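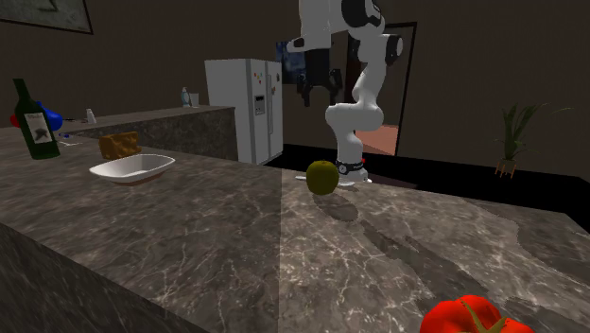
Desmond Dvorak had been an editor on the Landbridge wiki for five years when the argument about commas started. The wiki covered a survival game set in 2060, and it had 3000 pages. Most of them were about food.

The rule said no comma before "and" in item lists. Amos Calloway had written it himself, back when there were two editors and a blank main page. One evening in September a new account named Zudon put commas into 55 pages before anyone noticed.

Desmond rolled back the first dozen. Zudon put them back in. Desmond left a message on the talk page asking him to read the guide, and Zudon replied that he had read it and the guide was wrong.
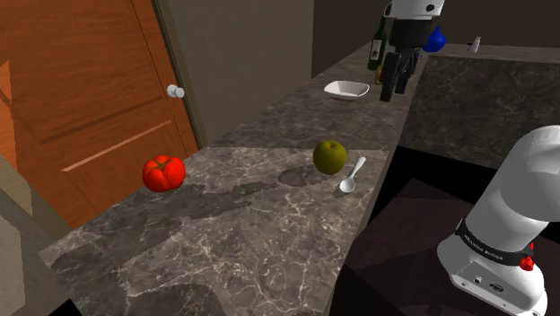 The Talk Page

Amos showed up at midnight. He hadn't edited in a year.

"Who's reverting the Weto pages?" he wrote.

"I am," Desmond wrote. "It's your rule."

A long time went by. Desmond washed his dinner plate and came back. There was still no answer, so he fixed a broken link on the Wojcik page – the trader's prices had changed in the last patch – and refreshed.

"I don't remember why I wrote it," Amos had posted. "I think I was copying my newspaper job."

Zudon asked if that meant he could keep the commas. Amos said it wasn't up to him anymore, he had given his admin rights away. He had given them to Desmond.

Desmond opened the guide and clicked edit. He read the sentence over a few times. Then he closed the tab without saving, wrote "Let's vote on it, one week" on the talk page, and went to bed.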